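Teaching hours on the small blocks: where we are now

Dear members, in the last issue I promised to write more about the teaching work at the Dallov workshop, and several of you have asked me for it again. So I try to explain it in a simple way, also for those who never came to see it.

The task we are teaching now is called Voro in our planning sheet. The name means nothing, it was only short to type. A person drives the arm from a distance with a hand controller, and the computer saves each movement together with the camera pictures. One such saved try we call a demonstration. Up to last week we had 3,101 of them for all tasks together, and for Voro alone we want 200 good ones before we start the training.

Driving the arm is more difficult than it looks. Your own hand knows where the table is, but with the controller you must learn it with the eyes. Most new drivers go down too fast and stop too high, and then they close the fingers on air. Josphat Barasa, who has the most patience in our group, needs roughly 35 seconds for one try. When I started I needed much more, and I was tired after ten tries.

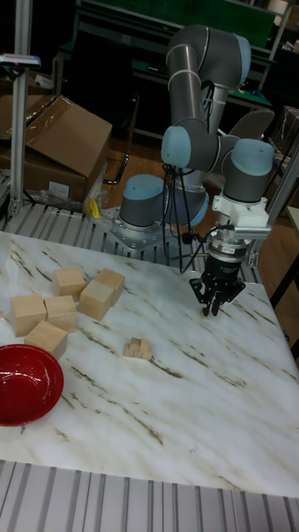
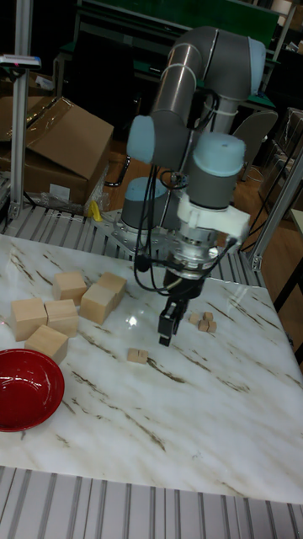 The gray arm at the table, with the wooden cubes and the much smaller blocks.

We had a long discussion about speed. Subira Makori wanted that all drivers move in the same calm way, so the robot does not learn five different habits at once. I thought some difference is healthy. In the end we agreed on two rules: do not stop for thinking when the fingers are near a block, and do not correct a bad grip more than once. If it goes wrong a second time, the driver finishes the try and marks it in the sheet. We do not delete these tries - maybe they will be useful later for another question.

Small blocks are also harder for the driver because the gripper hides them in the last moment. Subira found that it helps to look at the second camera window already before going down. I now do it the same way, and my tries became more even.

There was also the question if we should guide the arm by hand, by holding it and pulling it through the path. We tried this in January for the Drusier task. It feels more natural, but the hands of the person come into the camera view, and we did not want that in the recordings. For Voro we stay with the controller.

The next teaching day is 14/11/2020, from ten in the morning. New drivers are welcome and get 40 minutes of practice with Josphat before anything is saved. Please bring indoor shoes and write your name in the list by the door of the Partanen room.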